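Home | Journal | Archive | Contact

On the Keeping of Parish Registers

Rosemarie Stöcker, March

The registers of Mallum survive from 1802, and I have now read 89 pages of the first volume. Entries are brief, and the clerk's spelling of Lockwood varies between baptisms.
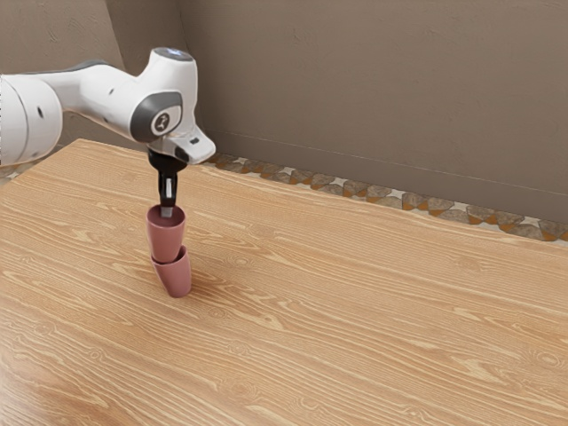

Prernerine wrote to me that the gaps before Easter were probably due to illness in the clerk's household, and that the Rurkden volumes should be consulted before any conclusion is drawn. I accept the correction. The second volume will be read on Monday.

Recent posts
Burial Entries at Rurkden
A Note on Clerks' Hands
Lockwood Marriages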